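Merna Youth Football League
Minutes of the August Board Meeting
4 min read

Date: August 26, 2024
Present: Greer Purves (chair), Calum Imrie (equipment), Aparecida Portela (registration), Rasmus Žukauskas (coaching)
By phone: Crisanto Aquino (fields and schedule)

Greer called the meeting to order at 6:35 p.m. Minutes of the July meeting were approved with one correction: the Tanau scrimmage is an away game.

Registration

Aparecida reported 607 players signed up across all divisions. The flag division is full and has a waiting list. The oldest tackle division is short on linemen, and two of its teams may have to share a practice squad until more players sign up. Late registration stays open through the first week of September. Eleven-year-olds who turned in forms without a physical have been called. They may attend meetings but cannot take part in contact drills until the form is in.

Greer asked if the late fee could be waived for families who moved here over the summer. Calum moved to waive it, Rasmus seconded. Passed.

Equipment

Calum has finished sorting helmets. Of those sent out for reconditioning, 18 failed and will not come back. Replacements are on order from Vendia. The first shipment had the wrong chin straps and was returned. Shoulder pads are in good shape except for the smallest size, where the buckles are wearing out. He will hand out gear by team at the storage building behind the Gamage field. Coaches should bring a signed roster. Players who are not on a roster will not be fitted that day.

Aparecida asked about mouthguards. Calum said each player gets one and replacements are the family's cost, same as last year.

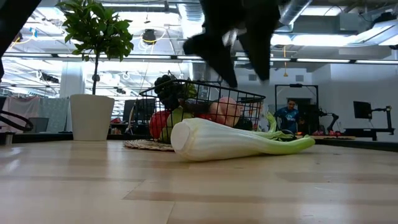 Rasmus asked for more blocking shields. He has two for four teams and the foam is splitting on one of them. Calum will get a price and bring it to the next meeting. Spending up to $500 was approved by email vote if the price comes in before then.

Fields and schedule

Crisanto said the schedule is done for the first five weeks. The remaining weeks depend on when the high school confirms its junior varsity home dates. Gamage field will be lined the evening before opening day. The west goalpost pad is still missing its top strap and he has been using rope. Greer said to buy the strap.

The Merna and Tanau teams in the middle division were both scheduled for the early slot on the same field. Crisanto has moved Tanau to the 11:30 game and will send a new copy to all coaches. Anyone with the version that has the green header should throw it away.

Lightning rule: no change. Everyone leaves the field for 30 minutes after the last thunder. Rasmus said two assistant coaches did not follow this at the last practice. Greer will speak with them.

Coaching

Rasmus held the tackling clinic and all head coaches attended. Three assistants still need to finish the concussion course online. They are not to be on the sideline without it. He also asked that the play limit for the youngest tackle division stay at the current number, with every player getting at least eight snaps per half. There was some discussion over who keeps the count. It was agreed that the visiting team supplies the counter for the home team and the other way around. Passed four to one, Calum opposed.

Rasmus would like film from games to be shared between both coaches by the following evening. No vote was taken. Aparecida wants to check the photo permission line on the registration form first.

Money

Greer read the account summary. The jersey bill has been paid in full. The concession stand took in $832 at the preseason jamboree, and the receipts for ice and buns still have to come out of that. Sponsor banners go up before opening day. One sponsor has asked for a larger logo than its level allows and was told no.

Other business

Crisanto asked if the end-of-season banquet could be moved out of the school cafeteria. Tabled.

The parking lot behind the east bleachers will be closed for paving during the second week of games. Aparecida will put this in the parent email.

To do before next meeting
Calum: shield price, chin straps
Crisanto: new schedule to coaches, goalpost strap
Aparecida: parent email, photo permission wording
Rasmus: concussion course follow-up
Greer: talk to assistant coaches

Adjourned at 8:10 p.m. Minutes taken by Aparecida Portela.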